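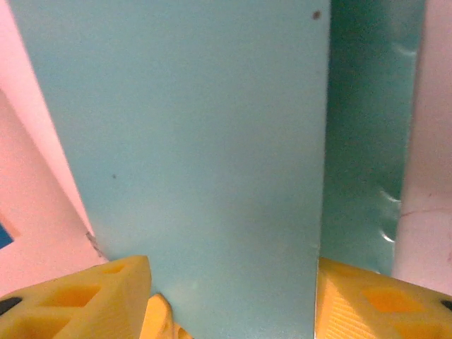 Ornness Gripper Kit - your questions

What comes in the box?
Two yellow printed fingers, the wrist camera, a bag of screws and my setup card. The arm is up to you.

Which arms does it fit?
I build for the Ondley and the Korletey. Got something else? Write me first, I can often print an adapter.

Can it hold flat stuff?
Yep! The fingers have cutouts so they give a little, and panels are one of my favorite things to try. Start slow and grip low.

How heavy can I go?
I say 300 grams. Yasuo Sugawara in my shop goes higher, but please don't copy him.

Why can I see lines in the plastic?
Those are print layers. I leave them unsanded - they wear fine.

How much is it?
$600 for the kit, or $760 with a spare pair of fingers.

Do you take returns?
Sure, unused kits only. Email me before you ship it back.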